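3.2 Construction of the cell in the shared workshop

The cell was built in the Kotian workshop, where members rent bench space by the month. We had two requirements for the place: the table should not be moved between sessions, and other members should be able to pass behind it during the work. The second requirement was more difficult than we expected. In June we tried a first position near the entrance, but the floor there was not level and the arm had to be leveled again after each session.

The arm hangs from above, so the table stays free for the objects. Large cans were chosen as test objects – they are cheap, they are easy to replace, and their printed labels give the vision software enough texture. They are kept on a raised shelf board at the right side of the table (Fig. 2). 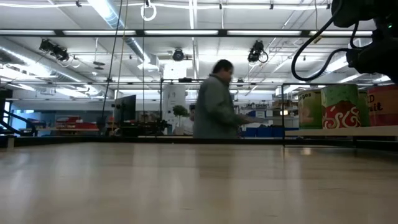 Fig. 2. The cell during work in the workshop, with the arm at upper right and the cans on the shelf board.

The control program, Pledance, was written by Ottmar Fuchs and runs on an ordinary computer. It limits the speed of the arm to 30 percent of the maximum when a session is open to visitors. We recorded more than 1000 grasp attempts with this limit. Seven of them were removed from the analysis, as the log file was damaged – the remaining attempts are reported in Section 4. Cable routing took us two evenings, and we would plan it earlier in a next build.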